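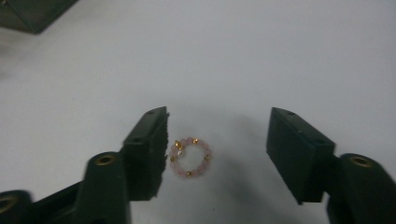 Margarida Patrício asked last time whether a ring of beads has to be tied at all, or whether the thread can simply be passed round twice and trimmed. It has to be tied. Two passes will hold for a day or so on a finger and then the end works its way out.

Unit 6: Closing a small ring

Thread. We use the Vitov nylon from the cupboard. Cut 39 cm, which leaves enough tail to hold while you work. Elastic is covered in the next unit and is tied differently.

Sizing. Wrap a strip of paper around the finger just below the knuckle, mark it, and lay the beads along the strip before you close anything. Leave a gap of one bead. A ring that fits exactly on the strip will be tight once the thread is pulled.

Closing. Pass the needle through all the beads a second time in the same direction. Pull until no thread shows. Tie a surgeon's knot, then run each tail back through at least three beads and tie again. Trim close.

Checking. Lay the ring flat on the table. If it rises on one side, the tension is uneven and you should loosen it before the second knot.

Beads come in bags of some 2,000, so please share. Belmiro Quintela has the spare needles.

For next time: close two rings in different sizes and read the Proststead handout up to the section on clasps.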